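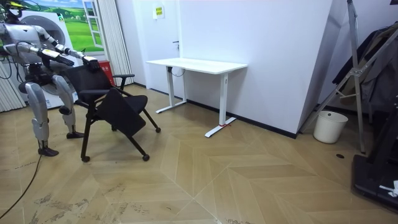 Kirsten Mikkelsen reckons you should judge a hired robot on the dull jobs, and that if it can't put an office chair where you want it she doesn't much care whether it can wave. I read that line of hers out to Asger Juhl as soon as we'd sat down, and he laughed and said he'd like it on a mug.

Asger runs the hire side of Vamo, the humanoid rental service that Kakwood has been offering to small offices, clinics and community halls. You pay by the month, a robot arrives with somebody to set it up, and it learns a short list of jobs in your own rooms. I'd been wanting to ask him about it for ages (my own workplace looks like a paddock by home time, with chairs all over the shop), so when he offered me an hour and a coffee I said yes before he'd finished the sentence.

Why start with chairs?

"They're everywhere and they're never where you left them," Asger told me. "And they're harder than people think. A box stays put while you work out what to do. A chair on casters rolls, and it swivels while it's rolling, so you push on one side and the whole thing turns away from you."

The bit I hadn't thought about was where to put your hands. I just grab a chair and go! Asger's crew spent most of February on that one question. They tried the armrests first and didn't love it, as armrests come in every height and shape going. The backrest won. Most office chairs have one with an edge you can get at, and it's high enough that the robot doesn't have to fold itself in half.

"It still has to lean," he said. "It bends at the waist and reaches out with both arms, and then it's got to stay balanced with its weight forward while the chair is trying to leave. My knees hurt just thinking about it."

I asked whether it always uses two hands. Not always, he said. Sometimes one hand on the side of the backrest is the better choice, say when you want the chair to come round a bit before it goes anywhere. Mesh backs took extra practice because they give when you press on them, so the hand goes for the firm rim where it can.

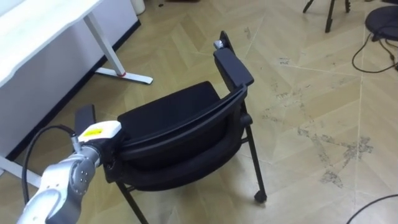
What it costs, and what you get

Right, money. Vamo is 3,000 dollars a month, with a one-off 200 for the setup visit. That gets you the robot, the training of your job list and a phone number with a person on the end of it. I said it sounded like a lot to tidy chairs, and Asger didn't argue.

"If chairs are all you've got, buy fewer chairs," he said. "We tell people that on the phone. It starts to make sense when you've got five or six jobs and they come round every day."

The Disden clinic was his first long hire, and he had the log open on his laptop. The robot had done 1,639 chair moves there. How many needed a human to step in? He scrolled for a while and said he'd rather send me the whole log than pick a number out of it, and he did, that same afternoon. It's 100 pages long and I've read maybe a third of it. Table legs come up a lot. So do bags left hanging on chair backs, which I'm guilty of myself.

The grumbles

I'd also had a chat with Aksel Fogh, who looks after the rooms at Medeiros and gave the service a go. He liked it more than he'd expected to, but he wants it quicker. "I can do a room while it's still lining up on the second chair," he said. "Mind you, I've got other things to do, and it hasn't."

Asger agrees it's slow. He says they keep it that way when there are people about, and he isn't in a hurry to change it. Cables are his own pet hate. Anything trailing over the floor is a worry for a walker and for casters as well, so the setup visit includes a good look at where your leads run, and you may be asked to move a few.

Would I hire one? For our place, no, we're too small and the budget would have a fit. I'd happily split one with the neighbours upstairs, though, and when I asked whether sharing was allowed Asger wrote it down and promised to get back to me. He's taking bookings for setup visits now, and you can ask to see your own chairs tried before you sign.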